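**How do I get tape residue off a table I covered with kraft paper?**

Marleny Ayala

I covered my craft table with brown paper in October and held it down with masking tape around the edges. The paper is worn out now. When I lifted one corner the tape came up but left a sticky gray strip. The top is painted pine, bought secondhand in Varley. I don't want to lose the paint. What should I use?

**Skuvside**

Warm it first. Hair dryer on low, two minutes per strip, then pull the tape back flat against itself. For what stays behind, rub in a little cooking oil with a rag, leave it for 11 minutes or so, and wipe with dish soap and water. Try it on the underside of the table first - some paints go dull with oil.

Next time use painter's tape and change it every couple of months. The longer it sits, the worse it gets.

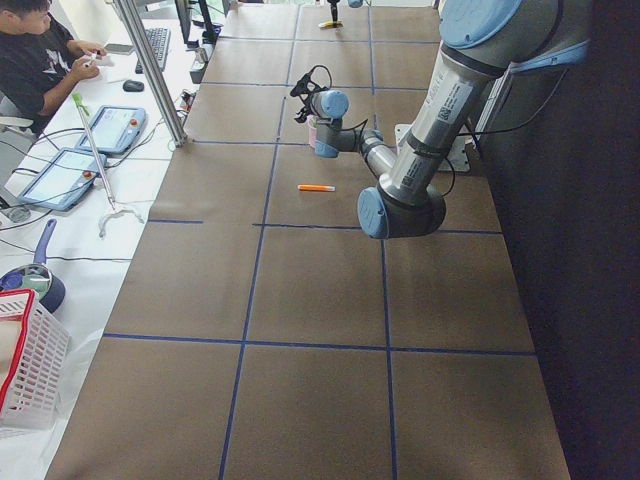

Also buy the paper by the roll. I get the 900 foot one and it lasts for years.

**Londoño**

Nail polish remover, takes it right off

**Skuvside**

Please don't put that on paint. Acetone will take the paint off along with the glue. If oil doesn't work, use mineral spirits on a cloth with a window open, and go lightly. A plastic scraper is fine too, held low.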